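4.2 Building the hand tool at home

Much of the recent writing on low-cost robot learning rests on a claim that we were slow to accept: that a person with a kitchen table and a modest set of tools can build a hand-held gripper good enough to record useful demonstrations. The claim is usually made by people who work down the hall from a machine shop. We wanted to see how it held up without one, so the two builds reported in this section were done in a home and in the shared workshop at Kenside, by builders who had not made such a tool before.

Kaijage built the first at home from the Costell plans. Tabrizi built the second at Kenside from the same plans, with access to a drill press and to other members who were free with advice. Both were asked to keep notes and to write down every point at which the plans were unclear. Ghorbani read the notes afterward and did not help with either build.

The plans call the assembly "an afternoon's work." Neither builder found it so. The home build stalled first at the pivots, where the arms have to swing freely but must not rock from side to side. If the screws were tight enough to stop the rocking, the arms dragged. Kaijage tried washers, then thinner washers, then a drop of thread lock on a screw backed off by a quarter turn, and it was the last of these that he kept. Tabrizi reamed the holes on the drill press and had no trouble at this step. We take this as fair evidence that the printed parts as supplied are not to size, and that the original authors may have been correcting for it without noticing.

The finger pads were the second sore point. The plans say only that they should be "soft and grippy." Kaijage's notes on the pads run to four pages, most of them about glue. He settled on a textured pad because smooth ones let thin objects turn in the grip. We have no measurement to support that choice over others, and we would warn against reading one into it.

We are also doubtful about the way such tools are usually tested. The Prokopenko tests, which most later work copies, use blocks and cups on a bare desk. Few homes look like that. We asked both builders to take the finished tool where they would use it and to pick targets from what was already there. In the home trials this meant a table with a shiny plastic cloth and, on it, a basket of chopsticks (Figure 6). Chopsticks are a hard case for a two-finger tool: they are thin, they stand close together, and a grip meant for one can easily take its neighbor. The checked cloth is of interest for a different reason. A strong repeated pattern can confuse camera tracking, and gloss makes matters worse, yet tablecloths are missing from every test set we reviewed.

Each builder recorded 100 attempts. Kaijage marked 34 of his as unfit for training, mostly because the tracking was lost or the arms closed unevenly. He was a strict judge of his own work, and Ebrahimi, who went through the same recordings on March 25, 2021, would have kept several of them. We report the stricter number. A tool that throws away a third of its data may still be worth having - the parts are cheap - but the cost in hours should be printed next to the cost in parts, and so far it rarely is.

None of this shows that home building cannot work. It shows that "anyone can build it" has been tested on very few people, and our own two add little to that. The Skirnadby group has since changed the pivot design, and we have not tried the new version. 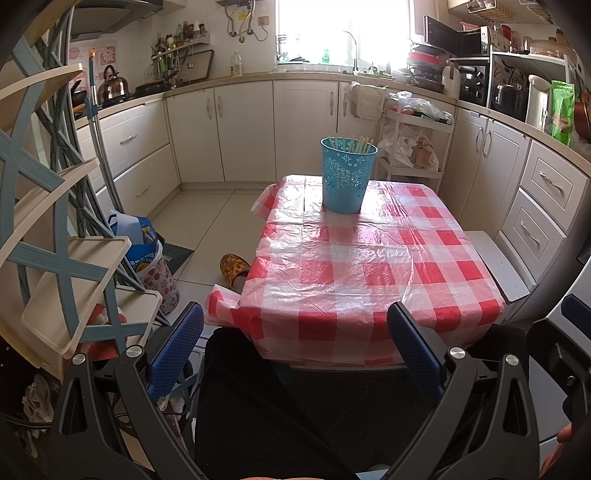 Figure 6. Hand-held gripper at the kitchen table in the home trials, with the chopstick basket ahead.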